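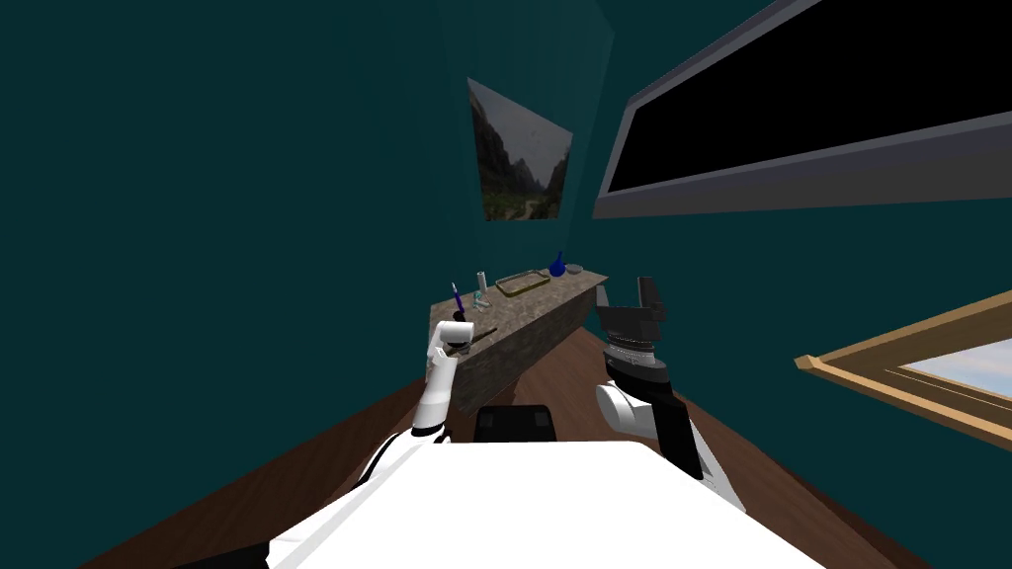
Progress report, Pemitz simulation kit review
To: Gladys Mamani
From: Jairo Ospina
December 20, 2022

Gladys, we're two months into the review you funded and I'm really pleased with where it stands! The short version is that Pemitz does most of what we hoped for, it has a couple of rough spots, and I'd like to keep going into the next phase.

## What we've been doing

Pemitz is the room-and-task simulator from Redutwood. You load a two-armed robot, pick a room, put things on a surface, and then drive the arms by script or by hand. Svyatoslav had it running on our own workstation the first afternoon, which surprised all of us (the last package we tried ate up most of a week).

Since then we've completed 1,000 trial episodes, 800 of them scripted and the rest driven by hand. Most use a counter with small household objects on it, the kind of clutter our arms will meet in the Tamayo apartments. A glass, a little bottle, a shallow bowl, a flat tray. Simple stuff, but thin and see-through things have always given us trouble, so we went straight for them.

## What we like

- **Room setup is fast.** Aleksandra built 51 room layouts, changing wall colors, floors, pictures and counter materials, and she did it without writing any code.
- **Each arm can carry its own gripper.** I can't say enough about this one. We can compare two hand designs in the same episode and see right away where one gets in the other's way.
- **The robot's own body is in the view.** Our planner has to deal with its own arms blocking the counter, and it's much better to find those problems now than on the real machine.
- **Replays match.** Yuk-lan ran the same script over and over on different days and got the same result every time.

## What still needs work

Contact with very thin objects is shaky. A stick lying flat on a countertop will sometimes jitter when a finger touches it, and once it starts we have to reset the episode. Redutwood knows about it and sent us a settings file that helps a good deal, though it slows the run down.

The manual is thin on wrist limits. Svyatoslav worked them out by trial and wrote up his own page, now in our shared folder under "Pemitz notes."

## Next steps

1. Aleksandra will add drawers and cabinet doors to the layouts.
2. Yuk-lan will repeat the glass and bottle trials with the new settings file.
3. I'll get a written quote from Redutwood for 2 more seats.

We're inside the budget, and I'm not asking for more money for this phase. I do need your okay on the extra seats before I sign the quote.

Jairo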